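Charging and cable table, wood top. Listed under Workroom Furniture, next to the Trullar benches.

The table is meant for a spot where phones get plugged in, checked and put away again. The top has a brown wood finish with a clear grain, and the edges are straight.
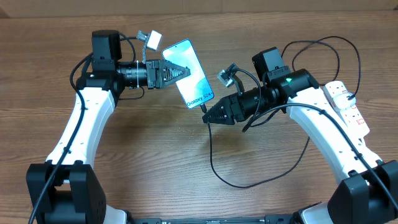
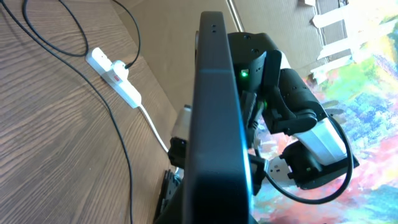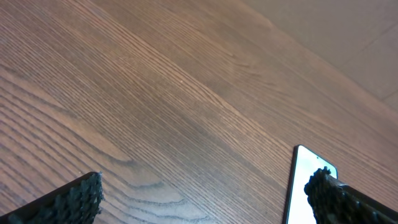
*Tabletop in use. First view: phone and USB charging plug. Second view: power strip on the tabletop.*

## The top

The grain is part of the surface and varies from one top to the next. Most of it runs in fine, close lines, and in places it opens out into loops and curves. Small knot marks are normal and are not treated as faults. If you order two tables to stand side by side, tell us and we will pick tops that are near each other in tone. We can't promise an exact match.

The finish has a low shine. Under a ceiling light you will see lighter patches where it reflects — people who photograph items on the table should turn the lamp away or use a mat.

## Size and load

| | |
|---|---|
| Depth | 700 mm |
| Top thickness | 21 mm |
| Load, spread evenly | 60 kg |
| People needed to assemble | 2 |

Width is made to order. Send the figure in millimeters and Fatemeh Salehi in the order office will confirm the price. Orders placed in July ship in August, as the Staditz shop closes for part of the month.

## Power

The table has no built-in sockets. A power strip can lie on top or be fixed underneath with the Grorkau clip set, sold separately. Leave some slack in the cable so that the strip can be moved without pulling on whatever is plugged in. Don't run cables over the front edge where chairs go in and out.

Drilling a cable hole is possible at the back only. Ask before the order goes in. Holes drilled later are not covered.

## Care

- Wipe with a damp cloth, along the grain.
- No scouring pads, no solvent cleaners.
- Felt or rubber feet under anything heavy that gets moved often.
- Crumbs and grit should be brushed off first — wiping them around leaves fine scratches.

Rissanen touch-up wax in mid brown is close to the finish on most tops. Test it under the table first.

## Questions

Stock and delivery: Omid Alipour. Repairs and replacement tops: Iestyn Ruddock, mornings only, until 11:30.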